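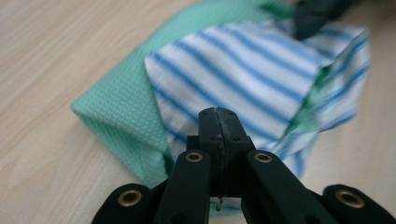
Ticket 1951
Subject: Order totals wrong after the import of the linen catalogue
Product: Hetis Stock, desktop version
Customer: Meswood Household Textiles
Status: Solved, waiting for confirmation
Priority: Normal

Problem as reported

Good morning. We are a small shop for kitchen and table linen. On Monday we imported the new price list from our supplier Firbridge into Hetis Stock. The import finished without any error and the window said 328 lines accepted. But now, when I make an order for tea towels, the total is much too high. For one line I expected 34.00 and the programme shows 3400.00. Other lines are correct. I have closed the programme and opened it again, and I have also restarted the computer. The result is the same.

I did not change any settings before the import, as far as I know. My colleague uses the second computer and she sees the same wrong totals, so I think the mistake is in the data and not in my screen.

Please tell me also if it is safe to continue selling at the till. We have customers today.

Reply from support

Thank you for the clear report. Please do not send any orders to Firbridge until we have found the reason. Selling at the till is safe if you check the price on the display before the customer pays. Items which were not in the price list are not touched by the import.

Could you please send us these things:

1. The original file from the supplier, not opened and not saved again in a spreadsheet.
2. The import log. You find it under Tools, then Import, then History.
3. The article card of one item with a wrong price and one item with a correct price. The card should be complete, with the pack unit and the text field.

Reply from customer

I attach the file and the log. I must be honest about point 1: I have opened the file once in the spreadsheet to look at it, and maybe I saved it when I closed. I have asked Firbridge to send it again and I will attach the second copy when it comes.

For point 3 I attach the card of a striped tea towel (wrong) and the card of a green waffle towel (correct).

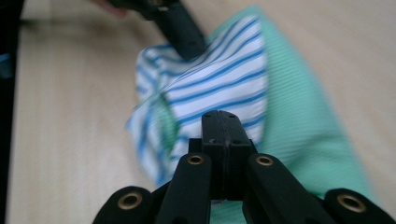
What we found

The second copy of the file arrived and we compared it with the first one. In the original, all prices are written with a point and two decimals. In the copy which was saved by the spreadsheet, a part of the prices is written with a comma. The spreadsheet on this computer uses the regional settings of another country, and it changed only the cells which it recognised as a number.

Hetis Stock was set to read the comma as a separator for thousands. So 34,00 became 3400. The lines which stayed with a point were read correctly, and this explains why only a part of the catalogue is wrong.

There is a second, smaller thing. The import has a warning for unusual prices, but the limit in your installation is 3000 per order line and it is checked only when an order is sent. It is not checked during the import. For this reason you saw no message.

Steps to repair

1. Make a backup. Go to File, then Backup, and save it on a different drive.
2. Close the programme on the second computer. The import cannot be taken back while another user is logged in.
3. Open Tools, then Import, then History. Select the import from Firbridge and click Undo. This can take a few minutes - please do not close the window.
4. Under Settings, then Numbers, choose the point for decimals and "none" for thousands.
5. Import the second copy of the file. Do not open it before.
6. Open three or four article cards and compare the prices with the printed list.

Reply from customer

I did all the steps after we closed the shop. At step 3 I got the message "Record in use: Ayala". Ayala is the name of our till computer, I had forgotten that it also counts as a user. After I logged it out, the undo worked.

The tea towels now have the correct price, and the order total is 34.00 as it should be. The photos on the cards are still there. I was a little afraid for them, because we made them ourselves and I have no good copy.

One question is left. Two old draft orders still show the high totals. Must I delete them?

Reply from support

You do not need to delete them. A draft keeps the price from the day when it was made. Open the draft, click Refresh Prices and save it again.

We have passed on your case to the developers, with the wish that the price limit is also checked during the import. I cannot promise a date for this. Please tell us if the drafts are correct now, then we will close the ticket.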